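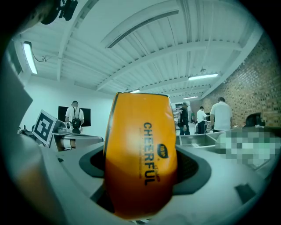 Cheerful by name, and a very good orange.

So the cart. I promised in the March newsletter that I'd write something about the cart, and then it was summer, and then I used up all my space going on about the window blinds (sorry, and thank you to the four people who wrote back about blinds). It's Sep 28, 2021 as I type this and I have finally spent a whole afternoon on it, so you're getting the long version!

For anyone who joined the list lately: the cart is the metal one on wheels that lives in the middle of the big room at Polley. It has a stainless-steel tray on top that's divided into compartments, some chrome tubing, a dark brown padded panel on one side, and a shelf underneath. I love it. I loved it before it had anything in it. Polley is 4,000 square feet, and for a long time the stuff we all reach for ten times a day was spread over every bit of that, so if you wanted a cup you walked one way and if you wanted a bag you walked the other, and you passed the thing you'd wanted yesterday on the way. Now there's one cart. It rolls to you, or you roll to it.

I paid $70 for it at the Ahn Street surplus sale, which I still think was a steal. The fellow at the checkout asked if I wanted help getting it to the car and I said no, and then I found out how a cart on wheels behaves on a sloped parking lot. I will not be going into that.

Anyway! The trouble with a tray that has compartments is that it makes you feel organized before you've done any organizing. Everything has a wall around it, so it looks like it belongs. I'd been walking past it for weeks thinking how nice and sorted it all was, and then I went looking for one particular little thing and had to lift out a heap of plastic to get to it, and underneath the heap was more heap. That was when I cleared the afternoon.

My plan was to take everything off, wipe the tray, and put back only what we use. You've read that plan in every magazine ever printed. It's a perfectly good plan and it went fine for twenty minutes, until people started wandering over wanting things off the cart while I had those things lined up on the floor by my feet. If you're going to empty a piece of furniture that other people use, do it before they get there. I wrote that on a sticky note and stuck it to my own monitor.

After that I did it the other way, one compartment at a time, and that's what I'd recommend to anybody with a busy room. You empty one section, wipe it, decide, refill, and the rest of the cart goes on working. It's slower. It also means you can stop for lunch with nothing on the floor, and on our floor that counts for a lot, seeing as the cables already have first claim on it.

The orange can got its own spot before anything else did. I know it isn't the most useful thing we own. But it's the brightest thing on the shelf by a mile, it says CHEERFUL down the side in big black capitals, and I've started using it as a marker for which end is the front. "Can end" and "panel end." People picked that up right away, much faster than they ever picked up "left" and "right," which on a cart that gets turned around all day mean nothing at all. If you have a rolling anything at home, put one loud object on it and let that be north. The orange box I treat as the can's cousin, and I try to keep the two of them from ending up in opposite corners, though I admit that one's purely for my own enjoyment.

Cups next. I'd always thought of the tray as a place for small parts, and cups as something that belonged near a sink, but a cup standing in its own compartment is a wonderful thing. It doesn't tip when the cart goes over a cable. It can hold other things, too: pens, a tape measure, the short screwdriver that rolls away from everyone. I went to buy a set of little dividers from Zurby to do the same job and the shipping cost more than the dividers, and I stood there with the page open and looked over at a plastic cup and closed the page.

Then we come to the bags.

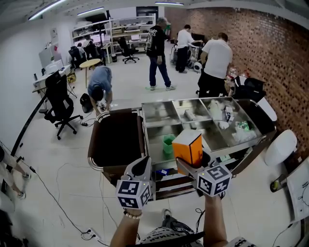

I don't know how other places handle plastic bags and wrappers, and I would truly like to hear. Ours multiply. Something arrives wrapped, you unwrap it at the cart (the cart is right there, after all), and the wrapper goes in the nearest compartment "for now." White bag, white bag, crinkly thing, another white bag. They weigh nothing and they take up the whole section, and whatever you put in with them sinks straight to the bottom. I pulled every bag I could find anywhere in the room, out of drawers and from behind things and off the backs of chairs, and flattened them in a stack on the table, and it came to 115. I only counted because somebody bet me it was under fifty! I'm owed a coffee.

What I did with them: the torn ones went out. The clean ones got folded into those little triangles my aunt used to make, where you fold the bag lengthwise and then flip the corner over and over until you can tuck the tail in. It takes a few seconds each once your hands get the idea, and it's nice work to do while you're listening to somebody explain something. I kept a couple dozen of those. The bag section now has triangles in it on the good days, and a pile on the other days, and I've made my peace with that ratio. The rule I'd like us to try is that a wrapper comes off over the trash can and the thing that was inside it comes to the cart by itself. I'm not going to make a sign about it. I've made enough signs.

The lower shelf is its own subject. It's low enough that you have to bend to see what's on it, so naturally it's where small things go to be forgotten. I had big ideas about baskets down there. I measured for baskets and everything. Then I thought about it a bit more and decided the shelf could stay nearly bare, with just the odd small item on it, and that having one surface with room on it was worth more to me than another six baskets of who knows what. When you need to put something down in a hurry you'll be glad of that shelf. Please do pick it up again later, though!

A word on wiping down stainless steel, for the two of you who asked last time. I've tried the spray from Nelex that we keep by the door and it leaves streaks on the tray that show up terribly under the ceiling lights. Warm water with a drop of dish soap, then a dry cloth straight after, does it for me every time. Go along the length of the tray instead of in circles. Corners of the compartments are best done with a cloth wrapped over the handle of a spoon. The chrome tubing wants only the dry cloth, and the padded panel gets a damp one, and please don't lean on the panel when the cart's moving (I'm looking at everyone).

The wheels got some attention as well. I tipped the cart up onto its side, which takes two people and a folded blanket, and cut the hair and thread out from around the axles with nail scissors. It was disgusting and I enjoyed it very much. One of them had a whole twist tie wound into it. The cart used to pull a little toward the desks whenever you pushed it and I'd assumed that was the floor.

Some things I haven't solved. I still don't have a good home for small round items, the kind that are shorter than the compartment wall, so you can't see them unless you're standing right over the tray. For now they get a section to themselves and I look in there every couple of days. I'm also not sure where packages should wait when they've come in and haven't been opened. They land on the cart because it's handy, and then they sit on top of the bags, and then you've got the heap again. There's the little round table, but it's got such a thin leg that I get nervous putting anything on it. Somebody suggested a second cart. I'd be lying if I said I hadn't already looked, and Ahn Street has another sale coming, but I think a second cart would fill up in exactly the same way and then I'd have to write this whole thing twice.

If you've got a rolling cart of your own, at work or in a garage or a kitchen, send me what's in your tray. I'm serious, I'd love a list. I had a lovely note after the last newsletter from a reader who keeps an old tea trolley stocked for gift wrapping, tape and scissors and ribbon each in a loaf pan, and I've been thinking about loaf pans ever since. They might just fit our shelf. I've got one in my bag to try tomorrow.

Next time it's the supply closet, assuming I can get the door open far enough to stand in it. And the blinds people will be pleased to know the missing cord has shown up, inside a green bag, at the bottom of a drawer I'd already checked twice.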